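Ornberg Facade Records – README

Welcome, and thank you for taking an interest in our little collection. It gathers notes on brick and stone facades entered for the Ornberg building awards, put together so that architects, students and curious neighbors can compare how different buildings were made.
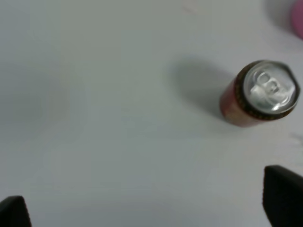
What you will find in the files

The main table has 555 records, one for each wall or facade that was entered. A single building can show up more than once, so please don't read the number of records as the number of buildings. The Astero library, for example, has separate entries for its street front, its courtyard wall and the low garden wall along the path, and they really are three quite different pieces of work.

Alongside the main table there is a smaller one with 88 records for the entries that reached the final round. These carry longer notes from the judges, and if you only have an hour to spend I would start there. The judges were generous with their comments, especially about corners and window openings, and some of the notes run to a full page.

Columns in the main table

entry_id – a short code that stays the same between versions
building – the name used on the entry form
wall – which part of the building the record covers
material – brick, stone, or both
bond – the pattern the bricks are laid in, left blank for stone
mortar_color – in the entrant's own words
joint – flush, raked, weathered or other
category – housing, public, workplace, repair or landscape
result – entered, finalist, commended or winner

We thought long and hard about tidying up mortar_color and in the end we left it alone. "Oatmeal," "wet sand" and "a sort of warm gray" all appear, and we have grown rather fond of them. If you need something more regular, you will have to make your own groups.

Where the records come from

Most of the text was copied from the entry forms by hand. The forms changed in January, when the repair category was added, and older entries that would have fit there are still listed under whatever category they were first given. Rolland Brickworks kindly checked the bond names for us and caught a good many mix-ups between English bond and English cross bond.

Known gaps

The joint column is empty for 34 records. Another 30 have a material but no building name, mostly garden walls sent in by homeowners – we would love to hear from you if you recognize one. Entries from the Indetum district are thin on the housing side, so please be careful about drawing big conclusions from them.

Using the files

Everything is in plain CSV with commas between fields, and it should open happily in any spreadsheet program. You are welcome to use the records for teaching, research or your own enjoyment, as long as you mention the collection by name. Please don't use the judges' notes in advertising without asking the entrant first.

Version

Last updated July 2024. Corrections are always welcome, however small, and it helps a great deal if you include the entry_id when you write.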